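4. Bedside and Entryway Objects in the Turkley Households

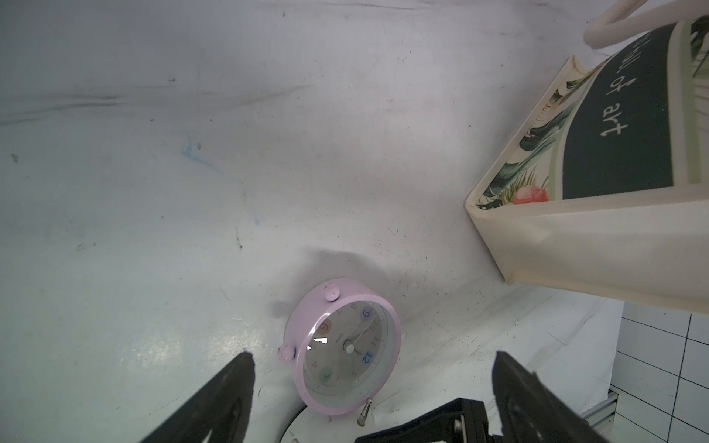 Figure 3. Round alarm clock with a pink rim and pastel number circles, with a canvas tote bag at right.

4.1 The clock as a learning object

Of the household objects recorded during the Turkley study, the alarm clock was the one most often described by residents as out of date and least often thrown away. The object inventory, closed on 9/13/18, contains 2,764 entries from 11 buildings. Clocks form a small group within it, but they drew longer comments in the interviews than most larger furnishings, and for that reason they are treated separately in this section.

The clock in Figure 3 belongs to the type we call the decorated dial. The numerals 3, 6, 9 and 12 are set inside soft colored circles, while the remaining numerals are smaller and gray. Whitcombe, who coded the clocks, separates this type from the plain dial, in which all twelve numerals have the same weight, and from the reduced dial, in which some numerals are replaced by marks. In a decorated dial the quarter positions carry most of the visual load. Parents in the study spoke of this feature in practical terms. One mother explained that her son could find "the purple one and the orange one" on his clock well before he could name the hours, and that bedtime had been taught to him by color.

Residents tended to place such clocks in one of two locations: beside the bed, or on a surface near the door where things needed for the next day were gathered. The second location was not expected. Our first coding sheet, prepared in April, had no category for it, and the entries had to be revised by hand. Fletcher Pryor proposed the term "departure surface" for these places, and we have kept it in the analysis that follows.

4.2 Bags and the departure surface

Cloth bags were the most common companion objects on departure surfaces. They were hung, folded or set down beside keys, mail and clocks, and they were seldom empty when the inventory team visited. Printed bags were kept longer than plain ones. The bag in Figure 3, with its rope handles and its dark green panel of lettering and tropical leaves, falls into the printed group. Residents who owned several bags of this kind usually reserved one for work or school and let the others move between rooms – a pattern also noted in our pilot work at Jerkberg.

Storage furniture had a limited effect on these habits. In homes with hooks near the door, bags still collected on nearby tables and shelves, and residents reported using the hooks mainly for coats. The Tuhiwai scale of placement regularity, applied to about 600 of the entries, gave bags a low score and clocks a high one. A clock that had been moved was generally put back within the day. A bag that had been moved stayed where it was until it was next needed.

4.3 Limits of the material

The inventory records position and type. It does not record working condition, and we are unable to say how many of the clocks were in daily use for waking. Interview answers on this point were uneven. Several residents said that they set a telephone alarm and kept the clock for its face alone – to check the hour during the night, or to give a child something to read. Purchase dates were requested but were supplied too rarely to support comparison between buildings.

The classification of dials was checked by a second coder, and disagreements were resolved by discussion. Most concerned clocks with colored hands on an otherwise plain dial, which were finally assigned to the plain group.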